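List: chores-bench
Subject: Re: Re: clearing the table, sim results vs. what we can promise
From: Reet Pētersons

Necati Aksoy wrote on Monday:

> Rimkutė wants one line for the July summary saying whether the arm can
> clear a kitchen table. I would like to write yes. Citska ran the bowl
> task over the weekend and got 219 out of 300, and the failures looked
> like tuning to me. Can you confirm before I send it?
>
> Also, does the fruit-in-bowl task count as clearing, or do we list it
> on its own line?

Necati,

Please don't write yes. The 219 is for one bowl, one fruit, simulated, with start positions drawn from the narrow box. Ultus reran the same policy with the wide box, also 300 episodes, and got 137. Nothing else changed between the two sets: same arm, same gripper, same controller gains, same time limit. A drop of that size from moving the start positions says the policy has learned a region of the table and not much about bowls.

On the failures, I went through the wide-box set and sorted by last contact. The biggest group is rim contact. The approach is planned to the bowl center, and on a small hemispherical bowl a few millimeters of lateral error puts a fingertip on top of the rim instead of over it. The second group is the fruit. A pear has no good parallel faces except low on the body, and the planner prefers the neck when the estimated pose is upright. The third group is timeouts, which I have not looked at.

Renders from the pear and bowl setup, for anyone on the list who hasn't loaded it:

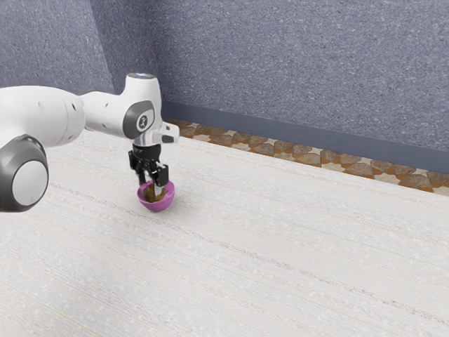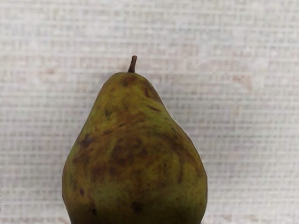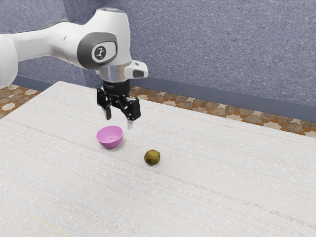

Pear and bowl setup, all simulated. The second is the pear close up; the arm is in the first and third.

The pear skin texture is deliberately blotchy. Dukum's segmenter was splitting it along the dark patches and returning two or three small objects, and the grasp center then landed on whichever piece scored highest. That is fixed on the branch by merging masks with a shared depth boundary. It is not merged to main, so if you pull main you will still see it.

To your second question, list it on its own line. Putting fruit in a bowl is a pick and a place. Clearing a table includes deciding what is rubbish, stacking, carrying things with liquid in them, and wiping. We have no task for liquid and no task for wiping. We have a stacking task that was last run before the gripper model was updated, and I would not quote it.

Wording I could sign:

"In simulation, the arm moves a single small item on an otherwise clear tabletop, with a success rate that depends strongly on where the item starts."

If Rimkutė needs a household claim, the nearest one I can support is that one chore has been broken down into parts and one of the parts works some of the time. No hardware numbers until the wrist calibration is redone.

Open items:
- merge the mask fix, rerun the wide box with it
- add rim offset to the approach, rerun both boxes
- look at the timeouts (me)
- someone please regenerate the stacking baseline

Reet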